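Slide 4 — where the data comes from

Thanks Orestis for the intro. Keep this part short, demo is next.

We're the Butport student robotics club. Fotis Xenos looks after the arm, I look after recordings. We have 387 clips so far from home kitchens, and 87 of them still need labelling. Target is the end of April.

Say why kitchens: the lab bench has one colour and one height. A real counter has pots, bottles and a kettle all close together.
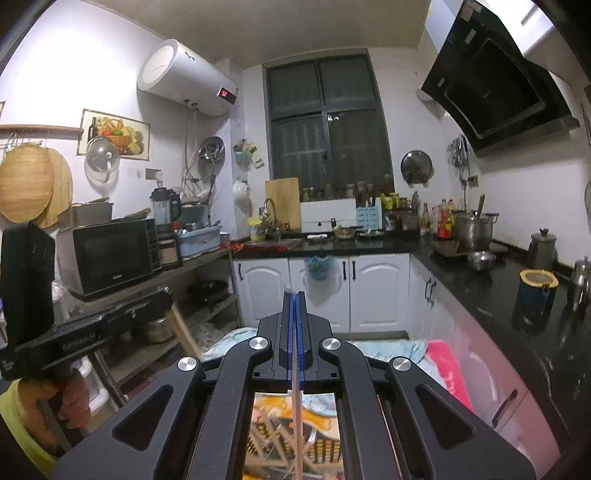
Slide 4: Hand-held gripper in a narrow kitchen, counter to the right, microwave and shelf unit to the left.

Point out the two black fingers and the rail between them. Then the stockpot on the right — large, stainless steel, ladle handle sticking out. Ask the room how they'd grasp that handle.

Next slide: the three tasks we picked for the Grasta round.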